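Ferkwood Automation Practice Group
Minutes of the January meeting, Simulation and Manipulation Section

Chair: Vesna Radulović
Minutes: Ihor Kostiuk
Members from Dornuser and Jeltar attended in the room. Stojanovska joined by telephone. The meeting opened at 9:30 a.m.

1. Minutes of the previous meeting

Approved with one correction. Under item 4, "operator" should read "test supervisor" in both places.

2. Matters arising

The glossary is still with Jeltar. The Chair asked that it be circulated before the next meeting, complete or not. The change of document numbering has been made and old numbers will remain valid for references already in print.

3. Draft practice note on rotary controls, second reading

Ihor Kostiuk introduced the revised text. The note covers the turning of knobs by a two-finger gripper in simulation, and the conditions to be met before the same task is run on hardware. Comments had been received from all three member organizations.

3.1 Naming of controls. The draft requires every control to be identified in logs by the label printed on the panel, for example A3 or B2. Dornuser asked whether a control with a single letter, such as Y, should be given a number for consistency. The section decided that it should not. Logs are to carry the printed label as it stands.

3.2 Approach. Clause 5 now states that the fingers shall be open and placed on either side of the target knob before any closing command is sent. Neighboring knobs shall be treated as obstacles for the whole of the approach. Stojanovska asked for a minimum clearance figure. After discussion it was agreed that the figure depends on the gripper and should be declared by the test supervisor in the run sheet.

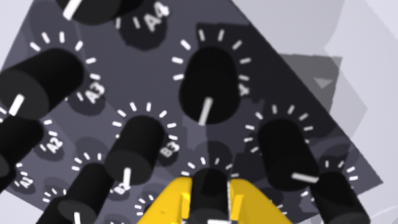 3.3 Starting position. Members disagreed on whether all indicator lines should be set to the same mark at the start of each episode. Jeltar favored a common start, which makes results easier to compare. Dornuser considered that this hides errors in reading the indicator. The Chair proposed that both be allowed, provided the choice is recorded and the two kinds of result are never pooled. Agreed.

3.4 Number of episodes. The first draft called for 100 episodes per control. Dornuser reported that this was a heavy load on panels with many controls. The section settled on 40 per control, with the full 100 kept for any control classed as safety-related. Where a claim is made for a whole panel, the total shall be no fewer than 800.

3.5 Failed grasps. A run in which a finger touches a control other than the target shall be scored as a failure, even if the target is then turned to the right mark. Stojanovska asked that its objection be minuted — it would prefer a separate category for light contact.

3.6 Retention. Rendered views and joint logs are to be kept for 24 months. No comments.

Decision: the note is accepted for third reading, subject to the changes above.

4. Any other business

Jeltar offered to prepare a short annex on lighting and shadow settings in rendered views. Accepted, limited to two pages.

5. Actions

Ihor Kostiuk: revise clauses 5, 7 and 8 and circulate.
Jeltar: glossary; draft annex on lighting.
Stojanovska: proposed wording on light contact, in writing.
Vesna Radulović: confirm room for the third reading.

The meeting closed at 11:50 a.m.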